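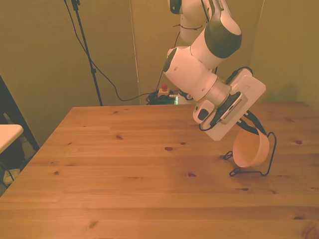

Search the notebook Enter keywords Go

11 October 1999
Entered by Setsuko Nomura

Dish rack again. Oduor still maintains that a bowl will stand in anything made of bent wire if you are polite to it. The wire disagrees.

Worked on the peach bowl most of the morning. It's round, with a smooth matt outside, and goes in on its edge with the opening to the right, leaning back towards the tall arc. Set down upright it just sits on the base wires and collects water like a bird bath. Tilted too far, it rolls. Best angle so far by the school protractor is 23 degrees off vertical, and I would not swear to the 3.

The pine table needs a look. The plank seams run lengthways and drips go straight along them to wherever I have put my papers. Page 60 of the old book is now mostly a watercolour. Sinan wants to oil the top. Sinan wanted to oil the top in May.

Joyce asks whether we should try the Teldale rack, stock no. 1329, which has proper slots. Yes, if anyone can find it. Zawadi thinks it went to Nzioka with the mugs.

To do:
- dinner plates, same rack, same lean
- tea towel under the base, see if it creeps
- get protractor back from Oduor
- ask Nzioka nicely about the mugs

Left the rack out on the table. Please don't put forks in it.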